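Inicio | Proyectos | Informes | Contacto

Informe de avance de junio: proyecto Tustura, recogida de demostraciones con pinza manual

Destinatario: Moynihan, seguimiento de subvenciones
Entidad ejecutora: Allska

Compartir 4 | Comentarios 2

1. Estado general

El periodo se cierra con 1.352 demostraciones grabadas de manipulación de frutas y verduras, todas en viviendas. De ellas, 296 han quedado apartadas por el fallo que se explica en el apartado 2. Las 1.056 restantes han pasado la revisión y se pueden usar para entrenar. El gasto está dentro de lo previsto y no pedimos modificación de partidas. Sí pedimos que se acepte un retraso de tres semanas en la entrega del segundo bloque, por los motivos que siguen.

2. Incidencia: deriva en la lectura de apertura de la pinza

A mitad del periodo, al entrenar una primera versión del modelo con los datos disponibles, el brazo de pruebas del laboratorio cerraba de más sobre las piezas blandas. En una de las pruebas reventó una ciruela y en la siguiente marcó la piel de dos tangerinas. Con las manzanas y las zanahorias no se apreciaba nada, lo que nos hizo perder varios días buscando el problema en el modelo y en el control del brazo.

El origen estaba en los datos. En una de las pinzas manuales, la lectura de apertura se iba desplazando a lo largo de la sesión. Al empezar, el valor registrado coincidía con la distancia medida entre las yemas. Al cabo de una hora, la pinza indicaba una separación menor que la real. El modelo aprendía entonces que una ciruela se sujeta con las mordazas más cerradas de lo que hace falta, y el brazo reproducía esa orden con toda su fuerza.

Desmontamos la pinza y encontramos holgura en la fijación del sensor de giro. El tornillo que lo sujeta se había montado sin fijador de rosca y cedía con la repetición de aperturas y cierres. Las otras pinzas del mismo lote, suministradas por Noditz, se revisaron después. Dos tenían el tornillo sin fijador, aunque en ellas no hemos encontrado desviación en los registros. 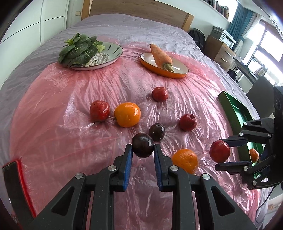 La deriva se nota poco en tareas de agarre sencillo porque quien maneja la pinza corrige con la mano y con la vista. La persona aprieta hasta que la fruta deja de moverse y no mira ningún número. Por eso las grabaciones parecían correctas cuando se revisaban en vídeo. Nuestro control de calidad consistía en mirar el vídeo y comprobar que el archivo estaba completo, y con ese procedimiento la avería no se podía detectar. Es un defecto de nuestro protocolo y lo asumimos como tal.

3. Alcance

Se han comparado los registros de la pinza averiada con la separación de las yemas calculada a partir de la imagen. El desplazamiento aparece en 296 demostraciones. Hemos intentado recuperarlas aplicando una corrección lineal, pero la deriva avanza a saltos y el resultado no es fiable en objetos pequeños. Quedan archivadas con una etiqueta propia y fuera del conjunto de entrenamiento.

No ha habido daños a personas. Las pruebas con el brazo se hicieron dentro del cerramiento y con la parada de emergencia atendida. Aun así, un brazo que aprieta más de lo debido es un asunto de seguridad, y lo hemos anotado como tal en el registro interno. Las pruebas con el brazo estuvieron suspendidas nueve días.

4. Medidas tomadas

- Fijador de rosca en todos los tornillos del sensor, con marca de pintura para ver si giran.
- Comprobación con galga al inicio, a mitad y al final de cada sesión. Si la diferencia pasa de un milímetro, la sesión no se admite.
- Comparación automática entre apertura registrada y apertura vista en la imagen, para cada archivo, antes de subirlo.
- Límite de fuerza en el controlador del brazo, independiente de lo que ordene el modelo.

La comparación automática funciona desde hace dos semanas. Ha rechazado once archivos, casi todos por contraluz en habitaciones con ventana al fondo, de modo que todavía hay que ajustar el umbral.

5. Coste y calendario

El material de reparación y las galgas han costado 345 euros, cargados a mantenimiento. Noditz repone sin coste los sensores de las tres pinzas. Las horas de revisión de datos se han absorbido con el personal contratado.

Para el próximo periodo están previstas 465 demostraciones nuevas. Incluyen la repetición de las apartadas, con prioridad para ciruela y tangerina, que son las piezas donde el error tenía más efecto. Seguiremos trabajando con dos pinzas a la vez en las viviendas que lo permitan.

6. Pendiente

Falta repetir la prueba de agarre con fruta blanda usando solo datos revisados. Falta también la respuesta de Noditz sobre si el montaje sin fijador afecta a otros lotes. Enviaremos ambas cosas a Moynihan en cuanto las tengamos, sin esperar al siguiente informe.

Anterior | Siguiente | Volver a Informes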